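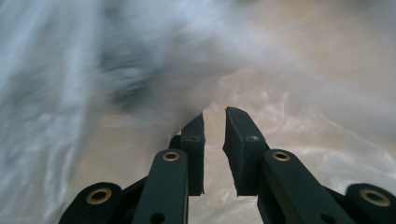 Since two days I am unpacking the things for my little craft shop, and I want to write down some notes in case another person has the same work in front of them. It will be a long thread, sorry. 1/

The order came from Drulter. I wanted display pieces for the spring market, and I have no big room, only the table and the floor beside it. So everything must be opened, checked and put away before the next box can come up the stairs. 2/

First lesson: plastic film takes much more place than you think. When it is around the thing, it is small. When you pull it off, it becomes as big as a blanket and it wants to go everywhere. 3/

I do not cut the film with a knife any more. Last June I made a long scratch in an acrylic stand in this way, and the stand cost me more than the whole profit of that day. Now I look for the end of the tape and I open it with the fingernail. It is slow, but I sleep better. 4/

For the table: I wipe it very well before I start. One grain of sand under a clear piece is enough. My table is light wood and the crumbs from breakfast are almost the same colour, so I check also with the flat hand. 5/

Then each piece goes standing on the table, and I look through it against the wood. If there is a crack or a cloudy place, the lines of the wood help me to find it. I learned this from a seller of aquariums and it is a very good trick. 6/
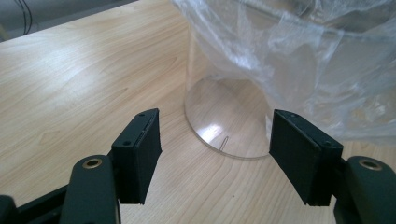 A clear cylinder on the table. You can see the wood grain through it. 7/

In the cylinders I want to put dried flowers, or maybe the small paper birds, I have not decided. My sister says flowers. The birds sell better, but they fall on one side when somebody touches the table, and at a market somebody always touches the table. 8/

To clean acrylic: lukewarm water, one drop of washing-up liquid, a soft cloth. Please no window spray. Many of them have alcohol inside and this can make very fine cracks, which you see only some weeks later. I use the Rumex cloths, the thin ones, washed without softener. 9/

If the piece pulls dust after the cleaning, you have rubbed it too much. Wipe it one more time with the damp cloth and leave it to dry alone. 10/

Now the question of what to do with all the film. I used to push it in the bin directly, and the bin was full after two boxes. It is also a pity, because a big sheet without holes is still a useful thing. 11/

So I spread it flat on the table, I press the air out from the middle to the side, and I fold it in half until it has the size of a book. For the last fold you need some patience, the film is slippery and opens again. A rubber band helps. 12/

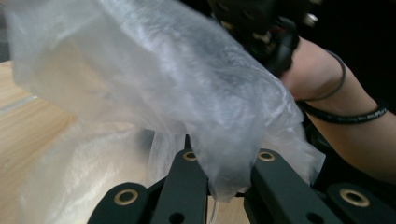 The good sheets I keep for painting days and for covering the market table when it rains. The torn ones I collect in a separate bag. Our recycling point accepts clean film, but without tape and without paper labels, so I take these off while I sit and listen to the radio. In your town it can be different, please ask first. 13/

Somebody wrote to me to ask if paper would be better than film for packing. I tried it with the candle holders from Kiani. Paper is nicer to the eye and much easier to fold, but on a clear surface it rubbed during the transport and left dull places. For ceramic I would take paper every time. For acrylic I stay with film, and I use the same sheet as many times as possible. 14/

I write a number on each box when it is finished, and the same number in my notebook with the content. The highest one is 119 at the moment, this comes from all the years together and many of those boxes do not exist any more. I do not want to begin again from one, it would confuse me. 15/

What I still need to buy: more rubber bands, a second soft cloth, and felt dots for under the heavy pieces. A pack of 100 dots should be enough until summer. If you know felt dots which do not lose their glue after one month, please tell me the name. The last ones stayed on my tablecloth and not on the pieces. 16/

Tomorrow I continue with the lower shelf. There is one more box from Drulter behind the door, and I do not remember what I ordered. 17/17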